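List: Tinosdale Diner and Cafe Owners
Subject: Re: Booth seating, reupholster or replace?
Date: Jun 11, 2020

Going back to the booth question from last week. We got both prices in, so I can answer properly now. Quoted part first:

> Has anyone on the list had booths redone instead of buying new?
> Ours are from the old Robles location and the seats are splitting
> at the front edge. The frames feel solid. Pimness quoted us for a
> full replacement and it seemed high.

We had the same problem with the double booths along the window. What we did:

1. Pulled one seat and looked at the frame underneath. Ours were screwed and glued at the corners and still tight. If yours rock when you sit down hard, get that fixed before you pay for any vinyl.

2. Asked for the cost per booth with new foam included. Dummont wanted 739 for a double with seats and both backs. Pimness was higher for a new one, and delivery was extra.

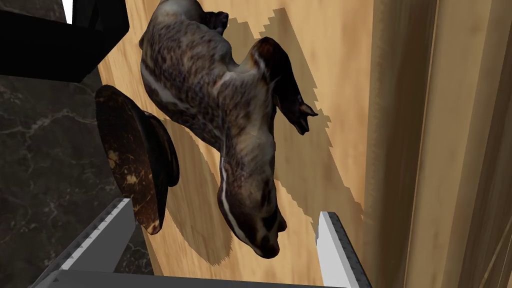
3. Had 2 booths done first and used them through March before sending the rest. The seams held. The first foam was too soft, so we went firmer on the others.

4. Checked the table height again afterward. New foam sits higher than old foam, and our taller customers noticed their knees.

Pickup and return took longer than promised. We put loose chairs in the gap and lost a few seats at lunch. Dummont charges 200 for the truck each way no matter how many booths are on it, so send as many as you can spare at one time.

On the vinyl, get the commercial grade and ask for the cleaning sheet. The bleach wipes we were using are not on the approved list for ours. We switched to mild soap and then a rinse.

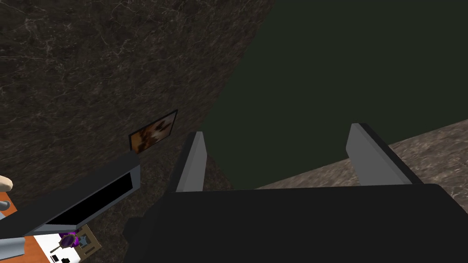 Robles Grill wrote back to me off list and said I could pass this along: they went the other way and bought new, mainly to get rid of the tufted backs, which caught crumbs. Their new booths have flat backs and a kick plate at the bottom, and closing takes them 30 minutes less. They would still have kept the old frames if the shop had offered to build flat backs on them.

I asked Dummont whether they can do that. They can, but it has to be priced from the booth itself, so bring one in.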